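Anport 2 owners – anyone else get the recall email and then... nothing?

Posted in: Consumer Drones > Prorholm

tidewrack
Nov 8, 2022

So I got the email from Prorholm telling me to stop flying my Anport 2 right away and wait for "return instructions."

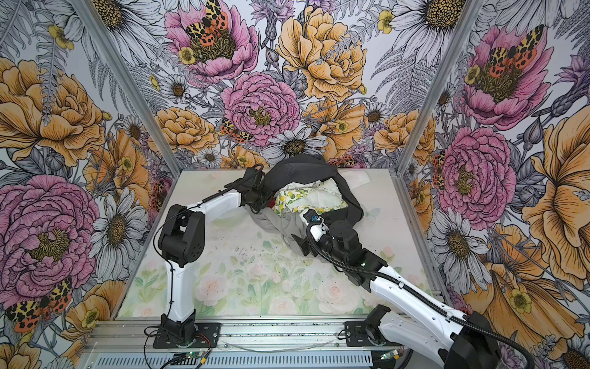 I did what they said and stopped flying. That was two weeks ago and I have heard zip. No label, no form, no case number. The email says the battery latch can work itself free in flight, and mine has been fine for a whole summer, but I'm not keen on dropping it through somebody's windshield so it's been in the closet.

I paid 500 bucks for this thing with the extra battery. It was my big purchase of the year and I have a trip to the coast in December that I bought it for in the first place. Has anyone gotten further than the first email? Do we get a refund, a new drone, a new latch, what?

kestrel_dad
Same boat. I called support and sat on hold for my whole lunch break, then got a guy who was nice enough but could only read me the same email I already had. He did give me a case number when I pushed for one. So push for one!

I bought mine at Sumside and they told me to deal with Prorholm. Prorholm told me to try the store. Fun times.

mudflat
I'm going to be the bad guy here. Mine is still flying. I put a velcro strap around the body and over the battery and it isn't going anywhere. It's a latch, people. They're covering themselves because a few came down and somebody got a lawyer.

tidewrack
How does the strap not block the bottom sensors though? Mine has the two little eyes right behind the battery door.

mudflat
You run it forward of those. Takes a bit of fiddling. It complained on landing the first time and I moved it a hair and it was happy.

propwash_pete
Please don't do this. I repair these as a side job and I've had a couple of Anport 2s on my bench. The latch isn't the whole story. The contacts inside are short, so the pack only has to shift a tiny bit before the power cuts out, and a strap stretches when the motors shake it. You'd have a drone with the battery still attached, falling like a brick. The old Anport had longer contacts and I never saw one do it.

mudflat
And I've never had it cut out, strap or no strap. How many of the ones on your bench had a strap on?

propwash_pete
None, they were all stock. So no, I can't prove it to you. I still wouldn't stand under it.

kestrel_dad
There's also the insurance side. My club's cover says you can't fly anything under a recall. If you hit a car you're paying for it yourself. I asked, and the answer came back pretty fast and pretty short.

mudflat
I fly over a swamp. The herons can sue me.

larchbend
Jumping in with something useful, I hope. I got my return label yesterday. What worked for me was logging in on the Prorholm site and registering the serial number again, even though it already showed as registered. The second time a little banner popped up at the top with a "start return" link in it. I never got an email about it at all, so if you're sitting there waiting for one like I was, go look.

The choices I got were a full refund or a place in line for a fixed unit. There was also a third one, store credit for 260 plus you keep the extra battery, which seemed like a joke to me. Who picks that?

tidewrack
OK that worked!! I had to do it on my laptop, the banner didn't show on my phone. Thank you thank you. I've been checking my spam folder like a crazy person.

Now I don't know which one to pick. If I take the refund I could get the Zamora, but everybody says the camera on it is a step down. If I wait for the fixed one I might miss my trip.

larchbend
Did it give you a date for the fixed one? Mine just said "early next year," so I'd say the trip is a no.

kestrel_dad
I'd take the money. I had a Zamora before this and the video is softer, sure, but it handled wind better than the Anport does and the app doesn't make you log in every time you breathe. For the coast I'd want the one that handles wind.

propwash_pete
Going to disagree a little. The Zamora is fine in wind, but the gimbal on it gets gritty fast around sand and it's a pain to clean. If you do get one, bring a landing pad and don't launch off the beach. The arms fold the wrong way too, in my opinion, you end up grabbing the props every time you open it.

kestrel_dad
Ha, I got used to the arms. You're right about the sand.

mudflat
Or keep the drone you own, the one that works, and spend nothing.

larchbend
One more thing for anybody sending theirs back. Take your memory card out! And they want the batteries discharged before you ship. The page says two bars or less. They also want them bagged one by one. I missed that on my first read and had to open the box up again after I'd taped it. The label covers ground shipping only, so the counter guy may give you a look, but he took mine.

gullwatcher
Does anybody know if the first Anport is part of this? I have the old gray one and never got any email. I've been a bit nervous reading this thread.

propwash_pete
No, different battery and a different door. The recall page only lists the 2. Check the sticker under the battery, if there's no 2 after the name you're good to fly.

gullwatcher
Just went and looked, no 2. Phew. Thanks.

tidewrack
Update for anyone reading this later: I picked the refund. It's boxed up and going out tomorrow. The page says 5 business days once they get it, so we'll see about that. I found an open-box Zamora at Sumside for a decent price, and I'm going by after work to look at it. I'll pick up a landing pad too – any size you'd say is too small?

propwash_pete
Get the biggest one that fits in your bag. The small ones flip over as soon as the props spin up unless you peg them down.

kestrel_dad
And get pegs anyway. Let me know what Sumside says about the warranty on open-box, they wouldn't give me a straight answer on that either.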